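Print this article
E-mail this to a friend

Who gets to hold the gripper?

By Lorna Marquez

I've been paying for a robot training service called Trarnitz since April, and I've got opinions, so put the kettle on.

The sales pitch is simple enough. You send them people's homes (well, recordings from people's homes), where somebody picks things up and puts them down with a hand-held gripper, and they turn it into lessons for a robot arm that will one day tidy up after the rest of us. You can rent the grippers by the pair, you get a task list with 85 chores on it, and for an extra fee they'll check your recordings and tell you which ones are rubbish. My little outfit took the middle plan, the one with 40 hours included. Marites Calimlim does most of the handling for us and I do most of the complaining.

Let me say straight off that I like the basic idea more than I thought I would. I'd spent two years looking at demonstrations from labs, where everything is a wooden cube on a grey table, and I was bored silly. Nobody's house looks like that! Mine certainly doesn't. The drawer by my phone has dead batteries, keys for a shed I no longer own and three chargers for one mobile. If a machine can't cope with that drawer, I don't want it in my kitchen.

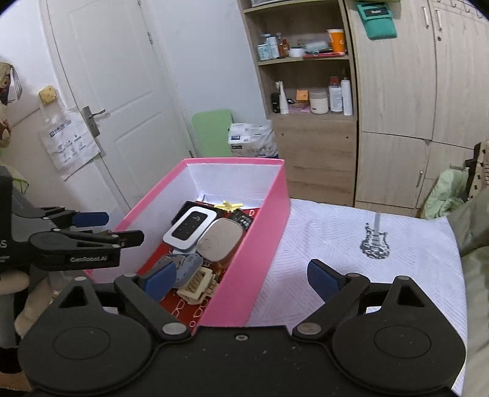
So the sorting chores are where I reckon the service earns its money. A box of odds and ends is a nasty little problem. A hair clip wants a different grip from a smooth plastic case, and things lean on each other, so you shift one and its neighbour comes along for the ride. Marites calls these the junk drawer jobs and she'd do them all day if I let her. Folding towels, she says, is for people with patience.

Where I start to grumble is the task list. Somebody at Trarnitz has written "remove item from container" for 13 separate chores, and the wording barely changes from one to the next. Which item? From how full a container? I rang and got Graham Whitlock, a very nice bloke in support, and he told me the vagueness was deliberate so that everybody would do it their own way. Fair enough, Graham, but then don't mark our recordings down for doing it our own way. We had a whole batch sent back in the second month with "non-standard order" written against it. I'm still cranky about that one.

The other thing is your wrists. Squeezing a gripper for a few minutes is fun, a bit like those claw games at the show. Squeezing one all afternoon is work, and the brochure is awfully quiet on the subject. I'd like to see rest breaks built into the plan and paid for – by them, not by me.

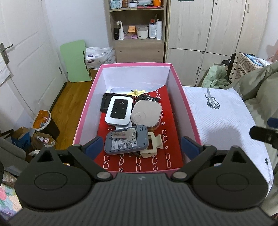
My friend Érica Trindade tried the rival service from Nunar and swears it's friendlier. Their task notes are longer, apparently, and they colour-code the hard ones. She also pays a good deal more, and she had to ring four times to get a replacement pad, so I'm not rushing to switch. I did ask for a quote. It came to $768 for the starter plan, and I made a cup of tea and had a think and closed the e-mail.

Would I tell you to sign up? If you've got a lived-in place, a steady hand and a bit of floor to spare, then yes, take the smallest plan and give it a month. Start with small hard objects and leave anything floppy until you've got the feel of it. Argue about every rejected recording – we got more than half of ours put back that way, and all it took was a polite e-mail and a fair bit of stubbornness from Marites.

I've renewed until spring. Graham has promised me a new task list before then, and I've told him I'll be reading it with a red pen.

Print this article
E-mail this to a friend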